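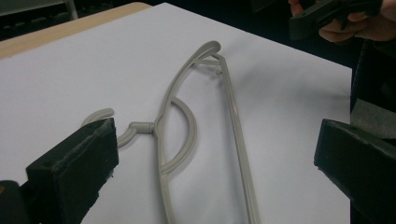 Which side of a plastic hanger should face up when we store it flat?
The side does not matter much for the plastic, but keep all the hooks pointing to the left, so that the stack lies level and the hooks do not catch each other.

October 12, 2022
Workshop notebook, hanger storage for the Trimevdale wardrobe room

I continued with the plastic hangers today. The list from June says 549 pieces in total, and 151 of them are still in mixed bags from the Erine delivery. I want them sorted by shape before they go to the shelves, because hangers with an inner loop do not nest well with the plain ones. The peg near the shoulder tip is the worst part. It holds a strap nicely, but in a stack it goes into the opening of the next hanger and then you must lift 3 together to free one.

A sheet of white paper under the work helps me to see the outline. On the bare wood the pale plastic is harder to judge, specially late in the afternoon. I look along the long bar first, then at the neck.
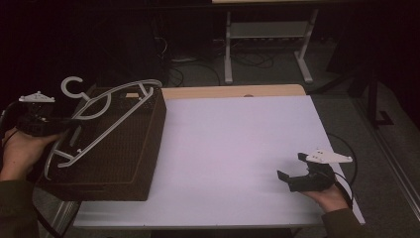
I tried also to store them in the brown boxes with the woven look, which we have from Ó Conaill. Inside measure is a bit short for the long bar, so a hanger goes in only diagonally and then much space is lost. My opinion is that these boxes are better for belts and scarves, and the hangers should go in the open Mideck trays. The trays have no lid, but we never needed one.

Stacks of 5 are comfortable to carry. With more, the hooks begin to slide and the top one turns away. I tied one stack with cotton tape around the necks — this was good, but slow to open again. Rubber bands are quicker. I do not know yet if they leave a mark on the plastic after some months, so I put one stack with a band on the lower shelf, and please leave it there.

Still to do: labels for the trays, ask for a second roll of white paper, write to Erine about the mixed bags. The June list must be corrected also, it has the plain shape and the loop shape under one number.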